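Old workstation board, no heatsink on it yet: clean the processor first, and which slots for the memory?

Posted by ahonen on January 9, 2023

I picked up a used workstation from an office clear-out in Vandirdale and I'm trying to get it going again as a file server for the shed. The heatsink was in a separate bag when I got it. The board is green, with one bank of memory slots on each side of the processor. I have four sticks and no manual, and the sticker on the case only says 2807, which gets me nowhere when I search for it.

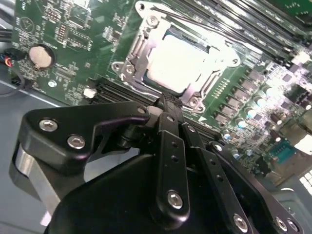
Processor socket with the memory slots alongside.

Two things I'd like to know before I plug it in. Do I have to take the processor out of the socket to clean it, or can it be done in place? And with memory slots on both sides, do I fill one side first or split the sticks between them? I've got a tube of Rondar thermal paste that has been in a drawer since June. I paid 30 dollars for the whole computer, so I don't want to spend much on it.

lister44

Leave the processor where it is. There's no need to open the lever just to clean the top, and every time you lift the chip out you risk bending something underneath.

Turn the power off at the wall, pull the cord and hold the power button in for a few seconds. Touch bare metal on the case before you touch the board. Then put a little isopropyl alcohol on a lint-free cloth or a coffee filter and wipe from the outside toward the middle, so you don't push old paste over the side of the lid. Use a fresh bit of cloth each time. Don't pour alcohol straight onto the chip. It took me 14 wipes on my last one, and it was done when the cloth came away with no colour on it.

Do the bottom of the heatsink the same way. Old paste left on either surface will stop the new stuff from spreading evenly.
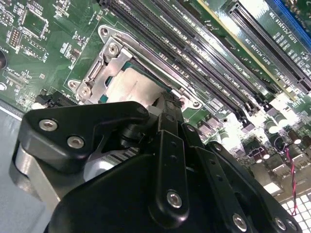 shedserver replied that the paste tube needs checking too. If it comes out watery or in crumbs, squeeze some onto a scrap of paper until it runs smooth, and if it never does, buy another tube. A blob the size of a pea in the middle is plenty. Tighten the heatsink screws a couple of turns at a time, going corner to corner.

ahonen

Thanks both. I'll do it in place. Still stuck on the memory.

lister44

Look for tiny printing on the board beside each slot. It will usually have a letter and a number. On a lot of boards with two banks you split the sticks evenly, two each side, but the order varies and some are fussy about it. Start with a single stick and see if it gets to the setup screen. If it beeps at you, move the stick to another slot with the power off.

oldparts

just put them in any slot that fits, worked for me

lister44

It might, but you can end up with half the memory not showing. Check the total in the setup screen before you close the case.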